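How to Put a Tool Case Back in Order (and Keep It So) | Tivlow Home Notes

Last changed: 8 November 2022

A small tool case with molded places is a nice thing on the first day. Every tool has its own hole, the lid closes with a click, and you feel you are a person who can repair things. After one year it is different. The lid stays a little open, the hammer makes noise when you carry the case, and one screwdriver lives in the kitchen drawer.

I bought my first case from Dahlgren for an apartment I was renting, and I treated it badly. Later I got a bigger one, a Prustarex, and decided to do it properly. The steps on this page work for any case of this type, where the inside is formed plastic with one place for each tool. They don't work so well for a toolbox with open trays, and for that kind I have a few words near the end.

The whole job takes me 65 minutes when the case is in bad condition. If you do it again every March, as I do, it is much shorter.

What you need

A table with free space at least two times as big as the closed case, because the lid must lie open.
Two old cloths, one for dirt and one for oil.
A dry toothbrush.
A small bottle of light machine oil.
Wooden toothpicks.
A marker pen and some paper tape.
A bowl of warm water with a drop of dish soap.

Step 1. Open the case the right way

Put the case flat on the table before you touch the latches. It sounds too simple to write, but many cases look almost the same from the top and the bottom. If you open it upside down, all the loose things fall on your knees. On my Prustarex the side with the raised name is the top. On the Dahlgren there was no sign at all, so I made a cross on the lid with the marker.

Open the lid all the way until it rests by itself. Do not force it past this point. The hinge on many cheap cases is only a thin line in the plastic, and it becomes white and then breaks if it is bent too far. In a cold garage it breaks even easier, so bring the case inside the evening before.

Step 2. Make a record before you take anything out

If most tools are still in their places, take a picture with your phone, straight from above. If they are not, look for the paper card that came with the case. Usually it shows the places. When there is no picture and no card, you must find the places by shape, and this is slower but possible. I explain it in Step 5.

Step 3. Take out and sort

Take out everything, also the things which don't belong to the set. In my case I found a bicycle valve cap, many screws, a dead battery and a key that fits nothing in my home. Make one group for tools of the set, one group for other tools, and one for small rubbish.

With the utility knife, pull the blade inside first and check that the lock holds. Only after this put it on the table. Some knives have a slider which opens by itself when it is worn out, and a knife like this should not go back into any case.

Step 4. Clean the tools and the case

Brush the dust from the molded places with the dry toothbrush. Then hold the case over a trash can, turn it and knock on the back with your palm. In the narrow corners use a toothpick. When the plastic is greasy, wipe it with the cloth and soap water, but do not put the whole case under the tap. Water goes between the inner form and the outer shell, and it stays there for days. I did this once, and I had brown spots on the pliers two weeks later.

The tools need different care:

Pliers and adjustable tools. Wipe the jaws, put one drop of oil on the joint or on the screw, and open and close them a few times. Wipe again. If the handle feels oily, it will be slippery when you need it.

Screwdrivers. Look at the tip. A cross tip with round edges damages the screws, and it cannot really be repaired at home. A flat tip can be made straight with a file.

Hammer. Check if the head moves. Hold the handle and push the head with your thumb to both sides. If you feel any movement, don't use it until it is fixed.

Tape measure. Pull out the tape, wipe it with a dry cloth, and let it go back slowly through the cloth. No oil here, the oil takes the dust inside. Look also at the little metal hook at the end. It should move a bit, this is made on purpose, so please do not glue it.

Utility knife. Change the blade if it has rust or a broken tip. Put the old blade in a jar with a lid or wrap it in a lot of tape before it goes to the trash.

Step 5. Find the right place for each tool

Now comes the part where people lose patience. Start with the biggest tools, since they have only one possible place. The hammer is normally the easiest one to see, from the wide part for the head. Pliers have a place with two legs. The tape measure has a square or round hole, deeper than the others. When these are in, there are not so many places left and the rest is quick.
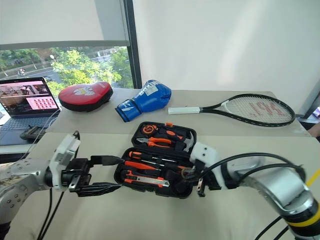

How do I know which of two screwdrivers goes in which place when both places look the same?

Look at the neck of the place, where the metal part lies. The flat screwdriver often has a thicker shaft, and it will sit high in the narrow neck. Try both ways and close the lid without the latches. If the lid lies flat, you have it right. When both ways work, choose one and put a small piece of paper tape with the letter F or P beside the place, so next time you don't need to think.

Push each tool from two points, first the handle and then the metal end. If you push only in the middle, a long tool can spring up on one side. The tool should hold when you tilt the case a little. If it doesn't hold, the plastic fingers at this place are probably worn. A thin strip of felt or a folded piece of tape at the side gives enough grip again.

A tool which doesn't want to go in is in the wrong place or in the wrong direction. Turn it around first. The pliers especially like to go with the handles on one side only. I was pushing mine with my full weight in the wrong direction for a long time, and there is still a crack in the plastic from it.

Step 6. Close and test

Close the lid slowly and stop when you feel resistance. Do not push. Open again and look which tool stands highest. It is nearly always a handle with thick rubber, or the tape measure put in with the clip on the wrong side.

When the lid closes flat, close the latches and lift the case by its handle. Shake it softly. A small sound is normal. A knock means something heavy is free inside, and in most cases this is the hammer.

How to keep it in order

Write a list of the set and tape it on the outside of the case. Mine has 13 lines. I wrote it by hand, and I check it when I put the case back on the shelf. It needs less than a minute.

Do not put extra things in the case. A box of screws on top of the tools seems to fit, but the lid then presses on it and the hinge suffers each time. For screws I use a flat Litanetti box with 9 sections which stands beside the case. It is not made for 200 screws but it takes them.

Keep the case lying flat if the shelf is deep enough. When it has to stand, stand it on the hinge side, with the latches and the handle up. Then, if a latch opens, the things stay inside.

One more habit helped me. During a job I leave the case open near me and I put each tool back in its place when I change to another one. In the beginning it feels slow. But you see an empty place at once, and the screwdriver doesn't stay behind the washing machine.

If you have a toolbox with open trays

There are no molded places, so you have to make them. Cut a piece of dense foam to the size of the tray, lay the tools on it, and draw around them with the marker. Leave a finger of space between two tools. Cut along the inside of the line, so the fit is a little tight, and cut a half circle at the side of each tool for your finger. Use a new blade for this. With an old one the foam tears and it looks like a mouse was eating it.

Missing tools

If one tool of the set is lost, write first to the maker and ask if they sell it alone. If not, measure the empty place before you go to the store: the length, the widest part, and the depth. Take these three numbers with you on paper. The depth is the one I forgot, and my replacement pliers were a very good fit until I tried to close the lid.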